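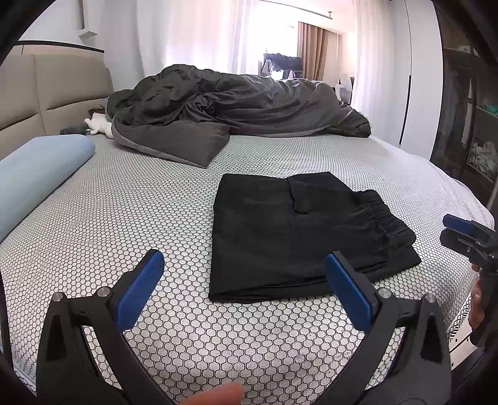

Dorian Besnard wrote after the last session to say he couldn't see why we were spending a whole lecture on whether people know how long their housework takes. If you want to know how long someone spends on the laundry, he said, ask them, and if they get it a bit wrong the errors will even out over a big enough sample.

I'd like that to be true. It would make the second half of this course much shorter. These notes go through why I don't think it is, and also why the usual cure (the time diary) has been oversold.

Week 3. Asking people about time

Stylised questions

A stylised question is one of the form "In a typical week, how many hours do you spend on washing, ironing and putting away clothes?" They are cheap, they fit on a form with forty other questions, and they give you a number for nearly everybody. All three of those are reasons for a survey office to like them and none is evidence that the number is any good.

Look at what the person answering has to do. They have to decide what a typical week is. They have to decide what falls under the heading (does waiting for the machine to finish count? does moving a pile off the bed so you can get into it?). They have to remember a lot of short, dull episodes, most of which were never stored as episodes in the first place. Then they have to add up. Nobody does this in the eight seconds that the interviewer allows. What they do is think of a number that sounds right for a person like them.

That last part is what breaks Dorian's argument. Errors even out when they point in different directions. If most people think a decent person does a fair amount of housework, the errors all lean the same way and a bigger sample only gives you a more exact version of the wrong answer. Write that down somewhere, it comes back in week 7.

The Lindotdale study

You have the short version in the reading pack. Every recruited adult filled in a questionnaire with stylised questions, and was then asked to keep a seven-day diary in ten-minute slots. Recruited: 254. Of these, 131 sent back a diary good enough to use.

Among those who did both, the questionnaire gave a mean of 545 minutes of housework a week. The diary figure was 171 minutes lower.

This gap gets quoted as "people overstate their housework by 171 minutes". Please don't write that in your essays. The sentence takes it for granted that the diary is the truth and the questionnaire is the mistake, and the study has no way of showing it. All it has is two reports by the same people. Before you treat one as a ruler for measuring the other, go through the following.

a) Nearly half the sample is missing from the comparison. Who fails to finish a diary? Busy people, one would guess, and people with small children, and people who are bored by diaries. The report says the non-finishers were "broadly similar" on age and sex. Those are the two things that were easy to check.

b) Ten-minute slots swallow short jobs. Folding one pair of trousers takes well under a minute. So does wiping a tap. If you do thirty such things a day in between other things, a diary with one main activity per slot may record none of them. The questionnaire, for all its faults, gives people a chance to include them.

c) Secondary activities. The diary had a second column, "What else were you doing?". It was mostly blank. The authors take this to mean that people were mostly doing one thing. I take it to mean that people don't fill in second columns.

d) The week itself. Diaries were kept in February. Whether a wet week in February stands for the rest of the year (drying indoors, fewer guests, less mud from the garden or possibly more) is never discussed.

None of this shows that the questionnaire is right. I think it's probably too high. I just don't think anyone knows by how much, and 171 is a very confident-looking number.

Benedikt Böttcher's reply

Böttcher's comment is on page 4 of the pack and is worth the trouble, though he overdoes it. His line is that for most purposes we don't need the true level, only the comparison: between men and women, between one decade and the next. If both groups stretch their answers equally, the difference survives.

Fine, if they do. The whole weight of the argument sits on that "if", and he gives it one paragraph. Couples asked separately about the same household often produce two accounts that can't both be right, and there's no strong reason to think each is out by the same amount. As for comparing decades, what people feel they ought to be doing around the house has changed, so the stretch may have changed with it.

App data

Every year somebody suggests that phones will sort this out. The pack has two commercial reports, one from Avlow and one from Trondus. Read them as you would read a leaflet that came through the door.

Avlow sends users a prompt several times a day asking what they're doing at that moment. In principle this is a good method, since there's nothing to remember. Ask yourself who answers a prompt with their hands in the sink. The report gives no response rate by activity, and you couldn't work one out anyway.

Trondus sells a timer that you start and stop yourself. People forget to stop it. The company drops any "implausibly long" session and doesn't say what counts as implausible.

Garrido (pack, page 11) is more patient with both of them than I am. Read her for balance.

For the seminar on 16th September

Keep a diary for one full day in ten-minute slots. Before you start, write down how many minutes of housework you expect to find, seal it or email it to yourself, and don't look again until the diary is finished. Bring both.

Then write one page on which of your two numbers you believe. "The diary, because it is more detailed" will not get a good mark. Detail is cheap, and I have read some very detailed diaries that were plainly filled in on the bus.

Required: pack pages 1 to 11. The appendix on weighting can wait until week 5.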